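Why Does Cloth Wrinkle?

Take a T-shirt out of the drawer. Sit on it for 6 minutes. Congratulations, you have made wrinkles, and it took no talent at all.

To see why, you have to think very small. Cotton cloth is made of threads, and threads are made of fibers, which are thin little hairs from a cotton plant. Inside every fiber are long chains of stuff called cellulose. The chains lie side by side and hold on to their neighbors with weak links called hydrogen bonds. Picture a long line of kids holding hands, not very tightly.

When you bend the cloth, some of the kids let go. Then they grab whoever is closest, which may be somebody new. Now the line has a bend in it, and everybody is perfectly happy to stay that way. That bend is your wrinkle.

Water makes it worse. It sneaks in between the chains and loosens their grip, so they can slide around. If the cloth dries in a heap, the chains grab hold again in heap shape. Your sweaty back can do the same thing to a shirt in January, under a coat, when you thought you were being careful.

Beds get it too. You roll, you kick, you steal the blanket, and the sheet has to put up with all of it.

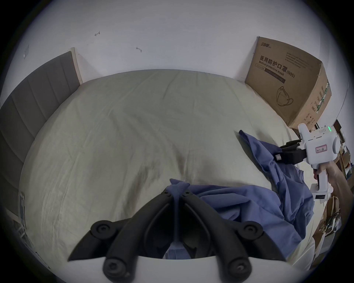

Wrinkles in a fitted sheet, with a crumpled blue cloth on top.

An iron works by doing the whole trick backward. Heat and steam loosen the links, the flat metal pushes the chains straight, and when the cloth cools and dries the links lock up again. Flat this time. (Irons are very hot, so this is a job to do with a grown-up, who will probably tell you it's fun. Decide for yourself.)

Polyester is harder to wrinkle. Its fibers are a kind of plastic and don't soak up much water, so the chains mostly stay put. Wool is springy and likes to bounce back. Linen wrinkles if you look at it.

Try it yourself

You need 2 old cotton handkerchiefs and a little water. Wet one of them and squeeze it out. Leave the other one dry. Scrunch each into a ball, put a rubber band around it, and leave them both for 40 hours somewhere your family won't tidy them away. Then take off the bands and shake them out. Which one has the sharper creases? Draw them both before anybody sits on them.

Written by Przemysław Jakubowski
Last updated August 11, 2020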